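Sim bench notebook, drawer + handle tasks
2024-05-05

Carrying on from the March entry. Want to settle which finger set goes on the arm for the cabinet work and whether the close camera earns its keep. Everything below is in sim, nothing on the real bench yet.

Candidates:
Grerine two-finger, short tips (the one we've been using)
Zarkoletti parallel, longer stroke, heavier
Lemeo soft pads on the Grerine body, last minute addition

Same controller for all three, impedance mode, same start pose, same cabinet asset. Only the tool frame and the collision mesh change. Remembered to swap the mass properties this time. Last time I didn't and threw out a whole afternoon of runs.

Close camera first, as it was bugging me. Views come out dark. The wood is nearly black at this range and the handle is the only bright thing on that side, the metal front next door soaks up all the exposure.
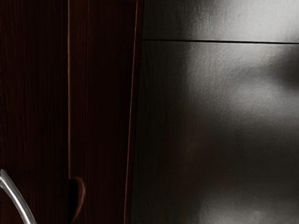 Anyway, tried bumping the ambient light and the pull recess went to mush even faster. Put it back. Better result from dropping the exposure lock altogether and letting the detector work on edges. The handle comes up reliably once there's a bit of curve in view. The recessed pull is still a coin toss, detector wants to call it shadow. Fair enough, so do I half the time.

Reflections on the metal front are a nuisance. Depth is simulated with the noise model on, so I get holes wherever it's shiny, plus a few points floating behind the surface. Cropped the cloud to the wood side of the boundary before fitting anything. Crude but it works. Should be a proper mask, not a hard-coded plane. TODO.

Grippers then. 28 runs each on the curved handle, random offset on the start pose, up to 18 mm either way.

Grerine short tips: got the handle on most of them. Failures nearly all the same, one finger lands on top of the bar and the other goes under, wrist twists, controller backs off. Good behaviour from the controller at least. Once it's on, it stays on. Pull is smooth till the last bit of travel where I'm asking for more reach than the arm wants to give.

Zarkoletti: longer stroke forgives a bad approach, no question. But the body is fat and fouls the drawer front if the approach is at all low. Had 7 runs stop on contact before the fingers were anywhere useful. Could tilt the wrist, but then joint six gets close to its limit and I don't like the colour of that plot. Also slower to close. Maybe it's my gain settings, didn't retune for it. Not a fair fight, noting that here so I don't quote these numbers at anyone later.

Lemeo pads: contact model is not happy. Soft contact on a thin bar, solver jitters, had to drop the timestep to 1,000 Hz and it still buzzes. Grip looks great in the viewer and the force trace is rubbish. Parked until I've read up on the friction params properly.

Recessed pull is a differnt story. None of them can do it straight on. Short tips fit in the recess but there's nothing to hook, need a fingertip with a lip. Sketched one, 3D print would take an evening if we want to try it for real. Single finger hook-and-drag might be simpler than any gripper change, one finger parked, other one in the slot.

Wide view is far easier to work from for approach planning. Used it for checking clearance between the wrist and the upper handle, and for working out how much room there is over the tabletop before the fingers touch down. 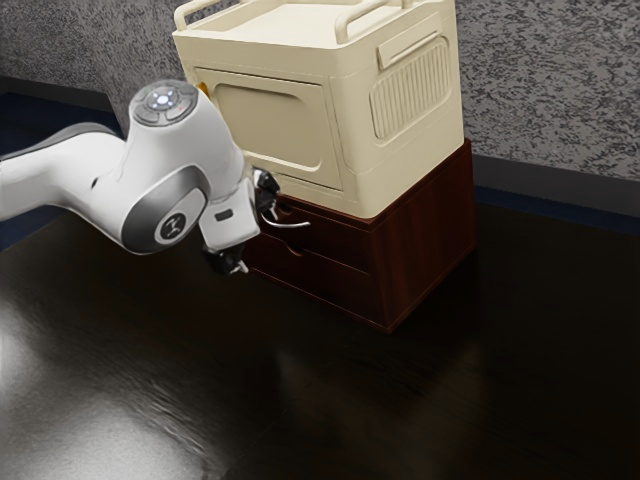
Wide camera: white arm at the storage unit, black gripper fingers pointing down, curved handle on the upper drawer.

Glare on the tabletop throws the wide camera depth off in the lower left. Doesn't matter for the drawers, will matter if we ever put objects down there.

Tried the Son controller config as well, quick look only. Stiffer in z, noticeably better at holding a line through the pull, worse at recovering from a bad grasp. It just leans on the handle. Would want a force cap before it goes near hardware. Loaded the wrong URDF the first go and spent ages wondering why the elbow was inside the table.

Where I've landed for now:
Keep Grerine short tips as default
Wide camera for approach, close camera only for last stage
Zarkoletti gets a rerun with its own gains
Leave the soft pads alone

To do:
retune gains, rerun with same seeds
proper mask for the metal front
lipped fingertip, draw it up
force cap on the Son config
move logs off the scratch drive, its nearly full again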